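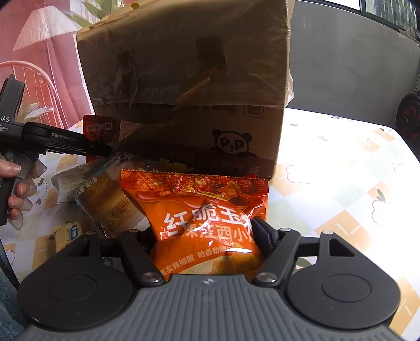 ## Belledel snack kiosk: walk-through before reopening, April

Form supplied by Storness. Comments are mine. A ticked box means I looked at it myself; "told" means someone said so and I didn't see it.

### Dry storage

- [x] **Bagged snacks off the floor.** Bottom shelf clears the floor by nine inches. Fine.
- [x] **Bags intact, seams closed.** Squeezed a sample from the front row and got no leaks. Wrinkled film tells you very little, so I'd like the form to stop asking whether packaging is "crisp." It asks twice.
- [ ] **Oldest stock at the front.** No. The pretzels had the later date in front and the earlier date behind. The label on the shelf says FIRST IN FIRST OUT in large letters, and I suspect the label is what got this item passed last time.
- [ ] **Nothing stored with cleaning supplies.** Told. The cabinet was locked and the key was "at the other building." Leaving this open until somebody unlocks it.
- [x] **No signs of pests.** Looked behind the shelving with a flashlight. Clean. The bait station by the back door has a service sticker with the month rubbed off, which makes it a sticker.

### Cold case (Revetti, under-counter)

- [ ] **Holding at or below 41°F.** The display read 38. My thermometer, left on the middle shelf for 20 minutes, read 43. I moved it to the bottom shelf and got 40. Going by the display alone is how this passed before. Pull the milk and the cut fruit until it's been serviced.
- [ ] **Door gasket seals.** A strip of paper slides out freely at the hinge side. See above; I doubt these are separate problems.
- [x] **Temperature log present.** It's present. Every entry for the past three weeks is 38, in the same pen. I don't believe it. Please start a fresh sheet and write down the time as well as the number.

### Counter and register

- [x] **Hand sink stocked.** Soap, towels, hot water within a few seconds.
- [x] **Sink used only for hands.** There was a coffee filter in the drain. Passed with a frown.
- [x] **Allergen sheet on display.** Taped up beside the register, readable from the customer side. It covers the Mekonnen trail mix but not the granola bars that replaced the old ones. Add them.
- [ ] **Sanitizer at correct strength.** Test strips expired. The bucket smelled right, but smell isn't a reading.

### Electrical and exits

- [x] **No daisy-chained power strips.** One strip, plugged into the wall.
- [ ] **Extinguisher reachable.** Behind 2 cases of bottled water. Moved them myself; they were back by the time I left.
- [x] **Back door opens without a key.** Yes, with a shove. The form has no box for "with a shove," so I'm noting it here.

### Sign-off

Not signed. The cold case and the extinguisher have to be fixed first, and I want to see both rather than get an email about them. The rest can wait for the recheck, Tuesday at 3. Bring the cabinet key.

Storness, if you're reading these comments: "general appearance satisfactory" is still on the last page. I left it blank again.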